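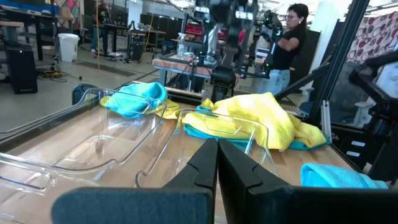
Cyan and yellow cloths with two clear trays on a wooden tabletop.

Sotus Strait boundary question

The Sotus Strait boundary question is a dispute between Fudalham and Molier over the sea border in the Sotus Strait and over who holds the Shenoy Bank, a group of low islets near its western mouth. Talks have been opened and suspended several times. Both governments describe the process as ongoing, a word that has covered long periods in which no meeting took place.

Background

The strait was first divided under the Shenoy Protocol, a short agreement drawn up by surveyors for the two colonial administrations. The protocol placed the border along "the customary channel of passage" without saying which channel was meant. Two were in use at the time, one on each side of the bank. Fudalham reads the phrase as the northern channel, which would give it the islets. Molier reads it as the southern one and claims them on the same wording.

Neither side has produced the map that the protocol says was attached to it. Fudalham's foreign ministry has several times referred to a certified copy in its archives, but the copy has not been published, and requests from historians to see it have been declined. Molier relies on a set of pilotage records that show its own boats using the southern channel. The records are genuine as far as is known. They show where boats went, and whether they show where a border ran is a separate matter that Molier's published case largely skips.

The disputed area covers 325 square kilometers of water. The islets themselves have no permanent residents and no fresh water. Claims that the seabed holds large gas reserves appear often in the press of both countries and trace back to a single company prospectus. No drilling results have ever been released.

Negotiations

The two governments set up a Joint Boundary Commission after a run of fishing boat seizures. It has held 19 rounds of talks. Its communiques are brief and tend to repeat one another - "frank," "constructive" and "useful" turn up in nearly all of them - and the only text it has ever adopted is a set of rules for its own meetings.

The closest approach to a settlement was the June framework, named for the month in which it was initialed. It had two parts. The first would have opened the whole disputed area to licensed boats from both countries. The second put off the question of the islets until a later treaty. Narayanan Sundaram, then chief negotiator for Fudalham, told reporters that the hard part was over. The framework was never ratified. Fudalham's parliament insisted that the treaty come first, and Molier's cabinet insisted that the fishing terms take effect at once, so each side was able to say that it had accepted the deal and been let down by the other.

Satish Yadav, who led the Molier delegation in the same period, later gave a different account. In his memoir he wrote that the two texts initialed in June did not match, and that both delegations knew it before they signed. Sundaram has denied this. The memoir was written after Yadav had left office on bad terms with his ministry, and no other member of either delegation has backed his version in public. The texts, which would settle the point, remain closed.

Fishing arrangements

In practice, boats from both sides work the strait under an informal understanding between the two coast guards. It is not written down, and officials in both capitals have at times denied that it exists. Seizures have become less common. Both governments credit their own firmness for the change, though the decline in the strait's herring catch over the same years is at least as likely a cause, with fewer boats going out in the first place.

Outside involvement

Offers of mediation have been made by several neighboring states. Fudalham has refused all of them on the ground that the matter is bilateral. Molier has welcomed each one in public, a position that costs it little while Fudalham keeps refusing. Molier has also said it would accept a court ruling, but it has not filed the declaration that would let a case begin.

See also

Shenoy Protocol
Joint Boundary Commission (Sotus Strait)
Foreign relations of Molier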